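Branthorpe tracking fault

The Branthorpe tracking fault was a failure in the marker tracking of hand-held robot grippers used at Branthorpe, a shared work hall in the town of Lorley. It came to light in March, when a robot arm trained on recordings from the hall closed its fingers beside a package and drove them into the tabletop. No one was hurt. The arm's wrist was bent and one finger mount cracked. A later check found that 123 of 349 recordings made in the hall over the same period held wrong position data.

Background

The grippers at Branthorpe are carried and worked by people, one in each hand. Each has a cube or plate fixed to it with printed black-and-white square markers. Cameras read the markers, and software works out where the gripper is and which way it points. The path is saved along with the opening of the jaws and is later used to train a robot arm to do the same task. The tasks are simple tabletop jobs, mostly picking up and setting down small household goods.

The tracking software in use was a package called Bermúdez, set up for the hall by the equipment supplier Falcombe. It stored a separate offset for each marker cube, giving the distance and angle from the cube to the tips of the jaws.

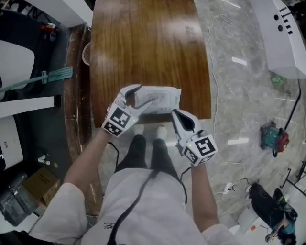 Why does each marker cube need its own offset?
The cubes are mounted by hand and never sit at exactly the same angle. A small error at the cube becomes a larger one at the tips of the jaws, so the offset has to be measured for each gripper after its cube is fitted.

Cause

The fault had two parts. The first was a swap. Two grippers were taken apart for cleaning on a Sunday and put back together with each other's cubes. The software went on using the old offsets, which no longer matched. Jaw positions for both grippers were then recorded 10 millimeters too low and slightly to one side.

The second part was a setting in Bermúdez. When a marker was lost from view, the software filled the gap by carrying the last known motion forward. Short gaps did little harm. Gaps of up to 30 frames were also being filled, and the filled stretches were not flagged in the saved file. Markers were most often lost when the operator leaned over the work or turned a wrist so that the marked faces pointed away from the cameras. Glare from overhead lights on the printed faces added to the losses.

Either part alone would probably have been caught. The offset error should have shown up as a steady shift in the weekly check, but the check was run on a third gripper that had not been taken apart. Reviewers who watched the camera footage saw normal grasps, as the footage itself was sound and only the position data was wrong.
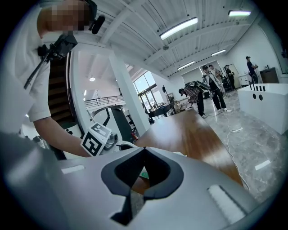

Could the fault have injured someone using a hand-held gripper?
The hand-held units have no motors that move them through space, so a tracking error cannot make one swing or strike. The danger comes later, when a powered arm follows the bad data at full speed.

Damage and response

The arm was running at its normal working speed when it struck the table. Its force limit had been raised the week before to stop false trips during a heavier task and had not been set back. The arm kept pushing for just under two seconds before an operator pressed the stop button.

Recording stopped for about a week. Falcombe measured both offsets again and was able to correct the files with a steady shift. Files with long filled gaps could not be repaired and were thrown out. The arm was retrained on what was left.

Later changes

Each cube now carries a number that must match the one on its gripper before a session can start. Bermúdez was changed to flag every filled frame and to reject a recording with a gap longer than five frames. All grippers in use are touched to a fixed point at the start and end of each day, and the readings are compared. New models are first run on the arm at low speed with the force limit at its lowest setting.

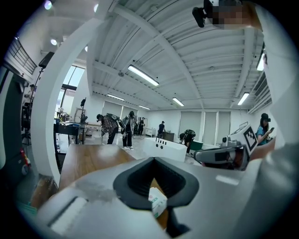
A small white-and-green package held in the jaws of a gripper, with a second, marker-topped gripper at right.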